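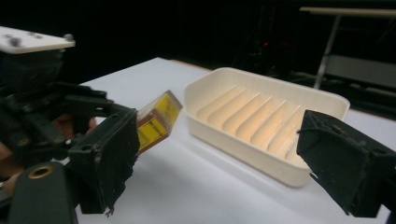
Thongchai Chantharasri wished it entered in the record that he did not consider the left grip to be finished, and that he would not sign for it until the pads had been replaced.

The objection was entered. It was the fourth line of the page, under the heading Matters Outstanding, and it was written by Vichien Kaewsai, against whom it was made. The Paisan Shared Workshop had two members on its lease and a rule that one of them should keep the book in any given quarter. The quarter was Vichien's. He wrote the objection in full, read it aloud, corrected one word at the request of the objector, and asked whether there was any other business concerning the left grip.

There was none. They proceeded to the right.

The project was known as Lamum. It had been opened in the same book as a pair of grippers to be worn on the hands, by means of which a person might pick up ordinary things and have the motion recorded, and an arm, to be built afterward, which would be given the recordings and be expected to do as well. The grips had been built. The arm existed as a drawing and as a deposit of 549 dollars paid to a supplier in Brinado for a set of joints. The deposit was refundable until the end of April.

It was the deposit that Vichien had been told to raise, and he had placed it last on the agenda.

The right grip was found satisfactory in its opening and its close. The cable was found to be long. Thongchai stated that a long cable could be shortened and that a short one could not be lengthened, and the cable was left as it was. The wear on the finger coating was noted. Vichien proposed that wear be treated as evidence of use. Thongchai replied that he was aware of the use, having been present for it, and that the wording of the standard they had both signed was "sound and free of damage." The wording was found and read. It was as he had said.

The members then turned to the trials.
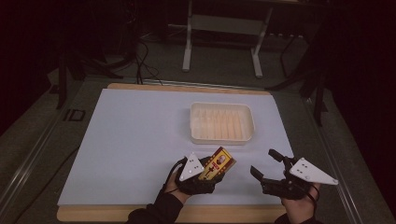 Could a member carry out trials at home, outside the workshop?

Only with the written consent of the other member, and with the results entered in the book before the next session. This had been settled in the first month, when Thongchai had taken the left grip to his apartment in Branderville and spent an evening moving eggs from one bowl to another. The results had been good. They had also been unwitnessed, and Vichien had declined to enter them. For a week the two men had spoken only through the book, in which the relevant entries are courteous and run to several pages. The rule was adopted at the end of it. Neither member had made use of it since.

The trials reported were those of the tray and the box. A trial consisted of taking up the box, carrying it to the tray, and setting it down within the rim without striking the ridges. The plan called for 800 such trials before the arm was begun. The members had completed 100, and Vichien had drawn a line beneath the last of them with a ruler.

Thongchai asked what the line was for.

Vichien said that it was a convenience to the reader.

Thongchai observed that the book had only two readers, that he was one of them, and that he had not been convenienced. He asked that the line be explained or removed. Under the rules a mark in the book could not be removed, so Vichien was obliged to explain it. He did so standing, with the pen still in his hand.

He had been offered a position in Brinado. It was a good position. It concerned conveyors, chiefly their maintenance, and it carried a salary of the kind that permits a person to stop thinking about his salary. The offer had come by letter. He had accepted it by letter, on his own time and at his own expense, and he did not believe that he had been in breach of the lease, which provided for notice in its third section. He was now giving notice. He would be glad if the other member would acknowledge it.

The other member asked whether the notice was to be given orally.

Vichien produced a copy. It was dated Apr 21, 2025, and it had been signed in the space provided. Thongchai read it through to the foot of the page, turned it over to see whether anything was written on the back, and laid it beside the tray.

"It is in order," he said.

The book shows a recess at this point. Its length is not given.

When business was resumed, Thongchai asked for the floor and was granted it. He said that he wished to withdraw nothing. The pads on the left grip were torn along the lower edge and he had said so. He would say it again to anyone who asked. It was, however, his understanding that a grip which had not been signed for remained under construction, that a project under construction required the attendance of both members, and that no member could be released from the lease while such attendance was required. He referred to the fifth section. He had helped to write it and he remembered what it had been for, namely the late return of tools.

Vichien said that he did not think the fifth section could be read in that way.

Thongchai said that he did not think so either.

He put on the left grip. It was his habit to work with it slowly, in the manner of someone threading a needle on behalf of a stranger, and he closed the fingers by small degrees until they met what they were to meet. He asked that a further trial be made. Vichien pointed out that it would fall below the line. Thongchai said that he had no objection to a trial falling below a line, provided it was properly numbered.

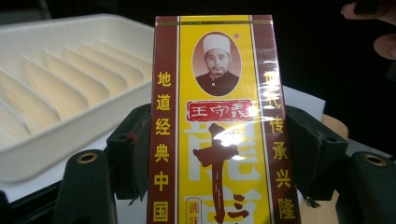

The spice box, held upright between the pads.

It was numbered 101. The box was taken up, carried, and set down within the rim. Vichien entered it as clean. He entered the next as clean also, and the one after as a touch on the second ridge, which Thongchai disputed and, on being shown the place, conceded.

They went on in this way for some time. The entries are made in a regular hand, and there is little to distinguish one from the next. At one point the operator is given as V.K. and the recorder as T.C., so it must be supposed that the grips and the book changed hands, although the quarter was still Vichien's and no motion to that effect appears. The recorder's comments become more frequent. "Late on the close." "Good." "Better than mine." "Wrist." One entry consists of the word "Wrist" alone, and it is underlined.

When they had finished, the question of the deposit was reached. Vichien stated the amount and the terms. He said that in view of his notice it might be proper to ask for its return, that half of it was due to him and half to the other member, and that he would write to the supplier himself. He would in any case be living on the same street.

Thongchai asked how near.

Vichien said that it was up to 3 blocks, depending on which apartment he was given.

Thongchai considered this. He asked whether a person living so near to a supplier might inspect a set of joints before they were shipped, and whether such an inspection could be regarded as attendance. Vichien said that the rules were silent on the point. Thongchai said that, in his view, where the rules were silent the members might speak, and he moved that the deposit be left where it was. He moved further that the lease be amended to provide for a member in residence elsewhere, who would be sent a copy of each page and would be free to object to any of it.

Vichien asked whether the member elsewhere could be required to reply.

"Within a week," said Thongchai. "In writing."

The motions were put together and carried. Vichien read over what he had written, from the heading down, and the two members initialed the foot of each page, as was customary. At the fourth line of the first page he stopped and inquired whether the objection to the left grip was to stand.

It was to stand. Thongchai had already measured for the new pads, and he wrote the dimensions in the margin himself, with a note that they were to be cut from the heavier cloth and sewn, and that one spare pair was to be sent to Brinado.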